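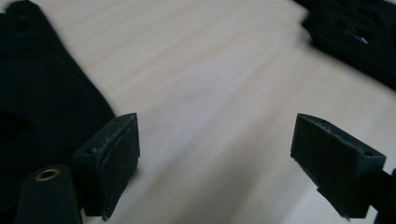 The pale tabletop, grain running on the slant.

Home | News | Workshop | Members | Back issues

New tables for the reading room

The old tables at Risby have gone and the pale wooden ones are in. We bought them from Wernell in the end, after Valtonen told us their delivery would slip to March. The bill came to just under what we had set aside, and the 198 pounds left over will go on felt pads and a spare set of feet.

Soudabeh Tehrani has written up how to look after the tops. Use a damp cloth, wrung out well, and dry straight afterwards. No spray polish, no scouring pads. Hot mugs go on the cork mats, which are in the drawer by the sink. If you spill ink, wipe it up at once and tell Soudabeh.

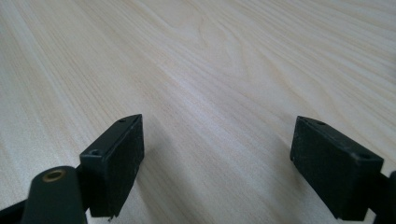 Wiping should go with the grain, and on these tops that means diagonally from where some of you will be standing. The lines are fine and easy to miss in poor light, so look for the nested arcs, where the pattern is a little darker, and take your direction from the straight lines beside them. Long strokes are best. The smooth finish has a faint sheen and we would like to keep it.

Ezequiel Aguirre is keeping one of the old tables for the potting shed. The rest went to Rurkach on 9/12/21.

Comments

Maureen: Much lighter than the old ones. Can we still use the clip-on lamps?

Ezequiel: Yes, but put a bit of card under the clamp please.

PJ: where do the cork mats go after, same drawer?

Recent items
Key return: a reminder
Shelf labels, second batch
Rurkach collection times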